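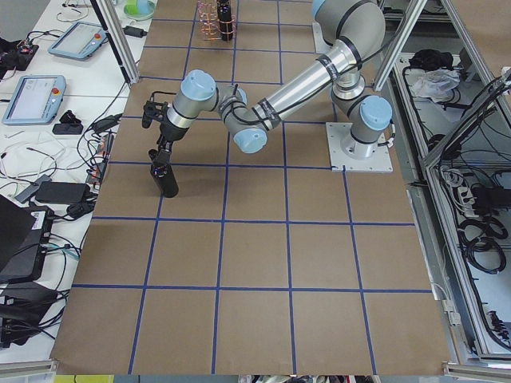
The hot counter at Bretby opens at half past eleven and by noon the pies have gone. They are made on site, as they have been since the canteen opened, and on a Tuesday there is also a lentil curry, which sells nearly as fast. The tables are long and fixed to the floor. Staff from the stores eat with staff from accounts, mainly for lack of anywhere else to sit.

Most workplaces in Arnport gave this up years ago. The town once had a canteen at the dye works, another at the bus depot, one at the biscuit factory and a very large one at the docks, where dinner was served in two sittings and a bell was rung between them. The biscuit factory's closed first. The depot replaced its kitchen with a pair of vending machines, then took out one of the machines. By the time the dye works was sold, the serving hatch had been boarded over and the room behind it was full of filing cabinets.

What came in their place was the packed lunch, the meal deal and the desk. Walk through the business park at one o'clock and you will see people eating in parked cars, seats pushed back, with the radio on. Some of them like it. A car is private, and an hour without colleagues can be a relief. But when I asked people there what they had eaten the day before, several could not remember.

Sunil Chowdhury has run the Bretby kitchen for 23 years. He started as a porter, washing trays, and took over when the previous cook retired to Wales. He is at work before six, starting with the pastry and then the soup, and he writes the menu on a board by the door in capitals.

"People read the board on the way in," he says. "If it's fish they'll tell you what they think about it at seven in the morning."

He has strong views on portion size, on gravy (separate, in a jug) and on the word "bistro", which a consultant once proposed painting above the counter. The sign still says Canteen. A main course with two vegetables is cheaper than a sandwich from the petrol station, and the company makes up the difference. Every few years somebody in management asks whether it should. So far the answer has been yes, although the pudding was nearly lost in one round of savings and the hours have been cut at both ends. There used to be a proper breakfast. Now there is toast.

The case against canteens is easy to make. They need a big room, an extraction system, fridges, insurance and trained staff, and they are busy for a short part of the day. Working hours have spread out, so fewer people are hungry at the same moment. Office staff who spend half the week at home can't be relied on to turn up, and a kitchen that cooks for 100 and feeds far fewer is soon in trouble. Tastes are also harder to cater for than they were. The old dock canteen offered meat and two veg, and if you didn't eat meat you had two veg.

Nor were the old places always as friendly as people now recall. Many had a separate dining room for managers, with tablecloths. Women from the packing floor at the biscuit factory ate at one end and the fitters at the other, and a new starter who took the wrong chair would hear about it. The food could be dreadful. One retired docker told me he still couldn't look at a tinned carrot.

Shahnaz Gazi has heard many of these stories. She grew up in Arnport, where her mother served at the depot, and she has spent much of the past two winters recording former canteen workers and the people they fed. The recordings are kept at the town library, where anyone can ask to listen. She began with her mother's friends and a borrowed recorder, then put a card in the newsagent's window and was rung up by strangers.

"They don't start with the food," she says. "They start with who they sat with. You have to ask them about the food."

She has also collected things. There are dinner tickets in pink and green, a ladle stamped with the name of the dye works, and a recipe for sponge pudding that begins with 30 eggs. One woman brought in her white cap, washed and ironed, and then decided she would rather keep it. A former driver gave her a complaints book from the depot that covers most of a decade. The entries are short. "Custard again," says one. Underneath, in different handwriting, somebody has added "Good."

Gazi does not think the big canteen is coming back, and she is wary of people who want it to for sentimental reasons. Her mother's knees were ruined by the job, she points out, and the pay was poor. What interests her is where the talking has gone. At the depot, swaps between shifts were settled over dinner, as were lifts, loans and the occasional fight. Her mother knew which drivers had a new baby and which had stopped eating properly. Once the kitchen went, drivers who had worked together for years would pass each other with a nod.

There have been a few attempts at something in between. Mondal, a family firm that makes blinds and awnings on the edge of town, gave up on vending machines and put in a proper kitchen for staff to use themselves, with a large cooker and a table made from old doors. On most days it holds a queue for the microwave. On Fridays, though, a rota of volunteers cooks for everybody, and the ingredients are paid for by the firm. The first few went badly. Rice was burnt, a chilli was far too hot and the washing-up was left until Monday. It has settled down since, and there is now a waiting list for the rota.

Across the road, Ziletti tries another approach. It is a café, run by two sisters, which sells weekly lunch cards to the small firms nearby. Each firm pays part of the price and the staff pay the rest. There is one hot dish a day, with a version without meat, and you sit wherever there is a space. The sisters say the cards keep them going through February, when passing trade more or less stops. Their customers come from a printer's, a dental laboratory, a tyre fitter's and a solicitor's office, and the tables mix them up whether they want it or not. A bathroom has been fitted and at least one will drawn up on the strength of it.

Back at Bretby the shutters come down at two. Chowdhury eats last, standing up, from a bowl. He plans to retire next year and would like the job to go to his deputy, who already makes better pastry than he does and has asked to bring back the breakfast. He has told her to get that in writing before she says yes. Tomorrow's board is already done: leek and potato soup, sausages, cauliflower cheese, plum crumble.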